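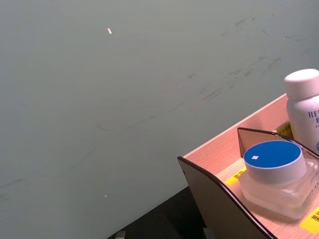

最后修改：7月 16:40

Clirudel 桌面取放套件 试用验收检查表（附备注）
适用：单臂＋腕部相机版，试用期内每班开机前过一遍
填表：Moston 站 设备组
状态写法：合格／待改／不合格／未查

先说结论，赶时间的看这段就行：能用，可以续试，暂不建议买。安全项有两条待改，识别项有一条不合格。下面逐条。

一、上电前

1. 底座螺栓 ：合格
四角都上紧了，划线标记没错位。说明书给的扭矩表在附录，翻半天。建议Salcedo那边把表贴到底座上。

2. 线缆走向 ：待改
腕部那根线在第五轴转到头时有点绷。加了一个扎带，留的余量还是小。不许再往里收。

3. 急停 ：合格
按下即停，复位后不自己动。连按9次，都正常。急停盒的线太短，只能放右手边，左撇子同事够着别扭。

4. 工作区地面、台面 ：合格
台面深色，干净与否不好看出来，擦的时候多擦一遍。

5. 围挡 ：待改
现在只有地上一圈胶带。试用期先这样，正式装必须上光幕或者硬围挡，报价单里没含，要单独问。

二、腕部相机

6. 镜头清洁 ：合格
用镜头布，别用酒精棉片，说明书第二章写了。

7. 视野里能不能看到目标 ：合格
木质收纳架斜着进画面，蓝盖的磨砂罐整个盖面都在，罐身下半截被前面的侧板挡掉一部份。抓盖够用，抓罐身要换角度。

8. 背景干扰 ：待改
灰绿色那面上有擦痕，偏右上一片，还有两个浅色小点，一大一小。亮的那个对比很强，怕被当成小件，先擦，擦不掉就在软件里画屏蔽区。屏蔽区别画太大，上次画过头，把架子边也盖进去了。

9. 标签识读 ：不合格
黄标签贴在木架上，有的压在罐子下面一点，有的出画。白瓶那边也只读到REN三个字母，后面没了。软件照样给了个匹配结果，置信度还不低。这个要命，读不全应该报读不全，不应该猜。已提给厂家，等回复。
临时办法：单帧识别关掉，改两个机位各拍一次，对不上就停下等人。慢，但先这么跑。

10. 反光 ：合格（有条件）
磨砂罐边缘会亮，蓝色盖面没问题。盖上那个白色小方块偏在一侧，别拿它当中心点用，会抓歪。用盖子外圈算圆心。

三、夹爪与动作

11. 夹爪空载开合 ：合格
开到底、合到底各做一遍，听有没有异响。

12. 夹持力上限 ：合格
出厂默认偏大，玻璃件一律用低档。改完要存，不存重启就回去了，踩过一次。

13. 与架子侧板的间隙 ：未查
侧板是弧形的，深色边，深度图上边缘容易丢。模型里按直板建的，碰撞检查等于没做。重新建模前，机械臂不准进隔间里面，只准从上方下爪。

14. 速度 ：合格
有人在旁边时限速档。全速档上锁，钥匙归值班。

15. 断电后夹爪状态 ：待确认
厂家说保持夹紧，文档里没找到这句。拿空塑料瓶试，别拿玻璃的试。

四、软件与记录

16. 日志 ：合格
到填表时累计1,227次循环，其中人工介入37次，大部分出在第9条。厂家建议满2,000次做一次关节保养，快到了，提前约。

17. 日志时间 ：待改
控制箱比站里的钟慢，查事件的时候对不上。让Plellimo平台那边统一下发时间，别手调。

18. 远程协助 ：合格
默认关。要开必须现场有人守着急停，开完关掉，记一笔。

五、服务内容核对（对报价单看）

安装调试：含
首次培训：含，只有一场，夜班没赶上，要求补
备用夹指：含一副，不够，软垫磨得快
相机标定：含首次，之后收费，价格没写
光幕：不含
上门响应时限：写的是“尽快”，要求改成具体小时数，不改不签

六、下一班接着做

台面后面那块先擦，擦完重拍一张参考图存档，旧的别删。
标签重贴，统一贴架子正面，不要贴隔间底板上，罐子一放就压住。
架子侧板按弧形重新建模，做完补第13条。
第15条试完把结果写在备注栏，写清楚用的什么瓶子、夹了多久。
线缆余量等厂家寄长一号的，到货前第五轴软限位不要动。

备注栏（接班直接往下写）

早班：急停试过。镜头擦了。屏蔽区改小了，架子边回来了。
早班：夹爪合到底有一声轻响，再试没有了。留意。
中班：第9条厂家回了，说下个版本加“读取不完整”的状态，没给日期。状态维持不合格。
中班：低档力存盘后重启验过，数值还在。
夜班：培训没参加的不要单独开机，只能跟班看。已经贴在控制箱门上了。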